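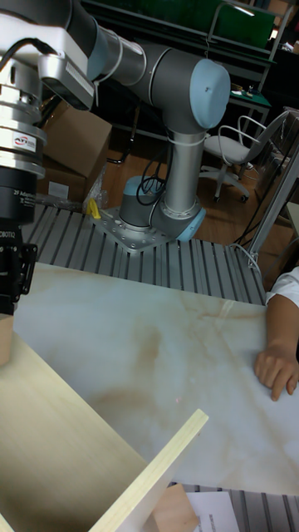
*Plywood board with the slat on edge along its right side. White marble-pattern tabletop, beige and tan veining.*

# Board and slat, table 2

Reference page for the wooden pieces kept on the marble-pattern table at Motitham. The layout is the one we call Ireo in the parts list. Yaryna Ivanyshyn cut the wood, and Shakuntala Dhillon keeps the list and this page up to date. Send corrections to either of them.

**Board.** Pale plywood, 700 mm on the long side. It lies directly on the tabletop and is set at an angle to it. Sanded on the upper face only. The faint grain is enough to tell the upper face from the lower one, but the lower face also has a pencil number – check it before putting the board down.

**Slat.** Narrow, pale, set on edge. It forms a shallow border and stops small parts from sliding off the right side of the board. The first slat was cut from the Dolum offcuts and bowed over the winter. The replacement came from straighter stock and was left to sit indoors for two weeks before cutting.

**Block.** Small, slightly darker tan than the slat. Its place is beside the slat. The block is 70 mm long and comes from a different batch of wood, so don't try to match the color when replacing it.

**Tabletop.** White with soft veins. The veins are a poor guide for lining anything up: they are soft and the contrast is low. Measure from the table edge.

## Care

- Wipe the tabletop with a damp cloth, then a dry one. Lift the board first.
- Brush the plywood. No water on it.
- Sand raised grain with 200 grit, along the grain, and remove the dust before the board goes back.
- Store spare slats flat. Two supports are fine for short pieces; long ones need a third in the middle.

## Parts list notes

The board is entered as item 157, with the slat and block listed under it. Older copies of the list give the slat its own line and call the whole set "Liao". The wood is the same except for the slat, which was replaced after those copies were printed.

The slat length still has to be added. Yaryna has the cutting sheet and will enter it on Monday.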